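3.2 Material und Durchführung

Die Zuordnung von Körpern zu passenden Aussparungen zählt zu den am längsten verwendeten Aufgabentypen der nonverbalen Entwicklungsdiagnostik.
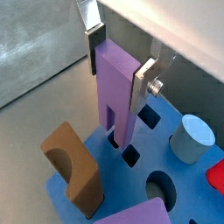
Abbildung 2: Länglicher violetter Block über einer blauen Schaumstoffplatte mit Formaussparungen.

In der bisherigen Literatur wird die Leistung bei solchen Aufgaben überwiegend als Gesamtlösungszeit berichtet. Dieses Maß vermengt mindestens zwei Anteile: die visuelle Auswahl der Zielöffnung und die anschließende Ausrichtung des Körpers um seine Längsachse. Imrie und Bajpai schlugen deshalb vor, beide Phasen getrennt zu kodieren. Der vorliegende Beitrag übernimmt diese Trennung und prüft, ob die Ausrichtungsphase mit dem Ergebnis im mentalen Rotationstest zusammenhängt.

Die Stichprobe umfasste 226 Kinder im Vorschulalter. Die Rekrutierung erfolgte über Kindertageseinrichtungen in Tastska und Kivero und wurde im Februar abgeschlossen. Eine schriftliche Einwilligung der Sorgeberechtigten lag in allen Fällen vor. Kinder mit diagnostizierter, nicht korrigierter Sehbeeinträchtigung wurden nicht aufgenommen. Die Erhebung fand in Einzelsitzungen am Vormittag statt, jeweils in einem separaten Raum der Einrichtung.

Jede Sitzung bestand aus drei Blöcken. Im ersten Block wurde die Aufgabe ohne Zeitvorgabe eingeführt. Im zweiten Block folgten die gewerteten Durchgänge in randomisierter Reihenfolge. Der dritte Block enthielt den Rotationstest in der von Kļaviņa adaptierten Bildversion. Instruktionen wurden wörtlich verlesen; Rückmeldungen zur Richtigkeit waren nur im Einführungsblock zulässig.

Die Kodierung der Videoaufnahmen erfolgte mit der Software Timix durch zwei geschulte Personen (S. Bisht, V. Rajput), denen die Ergebnisse des Rotationstests nicht vorlagen. Als Beginn der Ausrichtungsphase galt der erste Kontakt des Körpers mit dem Rand der gewählten Öffnung, als Ende das vollständige Einsetzen oder der Wechsel zu einer anderen Öffnung. Abweichende Kodierungen wurden von D. Semwal entschieden.

Insgesamt gingen 1.379 Durchgänge in die Auswertung ein. In 990 davon wurde die Zielöffnung beim ersten Versuch gewählt; nur diese Durchgänge bilden die Grundlage der Analysen in Abschnitt 4.1. Die Zeiten wurden wegen der rechtsschiefen Verteilung logarithmiert und in einem gemischten linearen Modell mit Zufallseffekten für Kind und Körperform geschätzt. Das Alter in Monaten wurde zentriert als Kovariate aufgenommen.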